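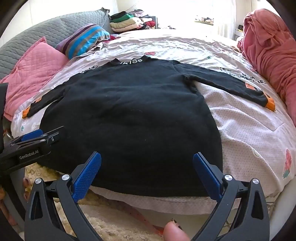
*Sweatshirt, schwarz, Bündchen orange, flach ausgelegt.*

# kekel-pflege

Pflegedaten und Waschregeln für Oberbekleidung aus Strickware und Sweatstoff. Das Repository enthält eine Tabelle mit Textilangaben, ein Regelwerk im YAML-Format und ein Skript, das beides zu Waschladungen zusammenführt. Gepflegt von Oda Torvik und Sohail Durrani.

## Inhalt

| Pfad | Beschreibung |
|---|---|
| `daten/teile.csv` | ein Kleidungsstück pro Zeile |
| `regeln/waesche.yaml` | Temperatur, Schleuderzahl, Trocknung |
| `regeln/farben.yaml` | Farbgruppen und Ausschlüsse |
| `dekis.py` | Zuordnung zu Ladungen |

## Felder in `teile.csv`

- `id`: fortlaufend, wird nach dem Löschen nicht neu vergeben
- `art`: Sweatshirt, Strickjacke, Pullover, Hose
- `farbe_haupt`, `farbe_neben`: Kontrastfarben an Bündchen oder Kragen gehören in `farbe_neben`
- `druck`: `ja`, `nein`, `unbekannt`
- `faser`: laut Etikett; fehlt das Etikett, bleibt das Feld leer
- `waeschen`: Anzahl der Wäschen seit Aufnahme

Faseranteile werden nicht geschätzt. Ein leeres Feld führt im Skript zur schonendsten Regel der jeweiligen Art.

## Regeln

Teile mit Druck werden auf links gewaschen und nicht im Trockner getrocknet. Dunkle Teile mit heller oder kräftiger Nebenfarbe laufen in den ersten 4 Wäschen in einer eigenen Ladung. Danach entscheidet `farbe_haupt`.

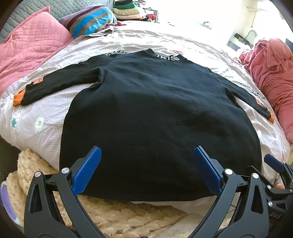 Flusen gelten nicht als Schaden und werden nicht erfasst. Gezogene Fäden kommen in die Spalte `bemerkung`, ebenso Löcher und offene Nähte. Pilling wird in zwei Stufen notiert (`leicht`, `stark`), jeweils nach dem Trocknen bei Tageslicht. Die frühere Skala mit neun Stufen war zwischen zwei Personen nicht reproduzierbar und wurde von Khadija Mahrous im Januar umgestellt. Alte Werte stehen noch in `daten/alt/`.

## Verwendung

```
python dekis.py --teile daten/teile.csv --max 9
```

`--max` begrenzt die Stückzahl pro Ladung. Mit `--trocken` wird zusätzlich eine Liste der Teile ausgegeben, die liegend trocknen müssen. Ohne `waesche.yaml` bricht das Skript ab.

## Bekannte Einschränkungen

- Wolle wird nur als eine Gruppe behandelt; Merino und Lambswool sind nicht getrennt.
- Schleuderzahlen gelten für Frontlader.
- Für Teile mit Stickerei fehlt eine eigene Regel. Bis dahin `druck: ja` setzen.

## Beiträge

Änderungen an den Regeln bitte als eigenen Commit, getrennt von neuen Datenzeilen. Rückfragen zur Farbzuordnung an Kirsty Gillies.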